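List home | Threads | Authors | Archive by month | Subscribe

Subject: Re: [border-talks] Joint statement after the Bratmont meeting
Date: December 2020

> I read the joint statement twice and could not find any mention of
> the river crossing. Did the ministers drop it, or is it in the annex?
> Our local paper says the whole thing was put off until the spring,
> but gives no source. Also, is it still the case that Plilledden
> has to ratify first?

The crossing is in the annex, under transport, on the second page. The wording is weaker than in the October draft. That one said both governments "will reopen" the crossing at Powell. The text agreed at Bratmont says they "intend to reopen" it, subject to a customs arrangement that has yet to be written. I would not call that dropped, but your paper is right that no date is given.

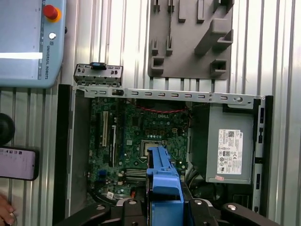
On ratification, the order has changed. Under the old treaty Plilledden had to vote first and Brenden followed within 30 days. The new statement lets either parliament go first, and the treaty takes effect when the second one has voted. Brenden asked for this, as its assembly rises early and the government did not want to wait for a result from the other side.

There were 3 sessions at the summit. The first two dealt with fishing and the pension rights of cross-border workers, and both ended with agreed text. The last was meant to cover customs and ran out of time. The delegations then met again over dinner, but no record of that has been published and I would be careful with the accounts going round.

The full document runs to 241 paragraphs with the annexes — most of it carried over from the last treaty. If you only want the new parts, read the preamble and annex 2. The English translation has a mistake in the fishing section, where "quota" appears as "share" in the table headings. The figures are the same in both versions.

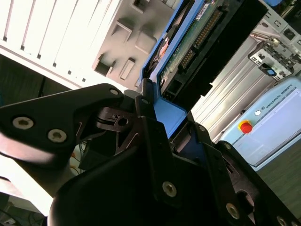 Black two-finger gripper with silver screws.

The foreign affairs committee in Plilledden takes evidence on the statement next month, and written comments can be sent in before then. I am putting together a short note on the customs point and will post a draft to the list first. Corrections are welcome, particularly from anyone who has the Brenden version to hand.

Previous message | Next message | Reply to list

Contact the list owner | Copyright remains with the authors of messages | Back to top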